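Rules for handheld gripper recording — what do you keep?

wadetti_lab
Posted 16/11/2019
I am writing a one-page rule sheet for our operators at Clistham. Task is placing paper cups in a holder. My draft says: begin every recording with both fingers fully open and clear of all objects.
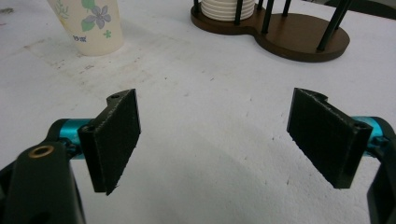
I would also forbid changing the grip after first contact. If the operator must correct, he stops and marks the take as failed. Is this too strict?

stunora11
First rule yes, second no. Corrections are useful — a policy that never saw one cannot recover. We keep them and add a label.

rothe_k
I disagree with stunora11. Label or not, operators become careless. And please write a separate rule for two hands: both grippers hold the cup before it is lifted, and light pressure only.
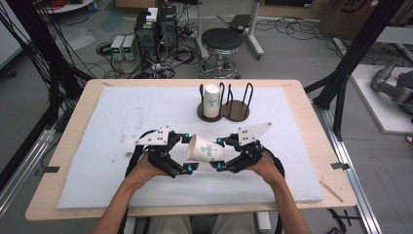

Paper bends easily, so we also change the cup after 19 takes.

wadetti_lab
Thank you both. I will allow 2 corrections per take, with label. Rothe, do you change the cup also if it has no mark on it?

rothe_k
Yes, always.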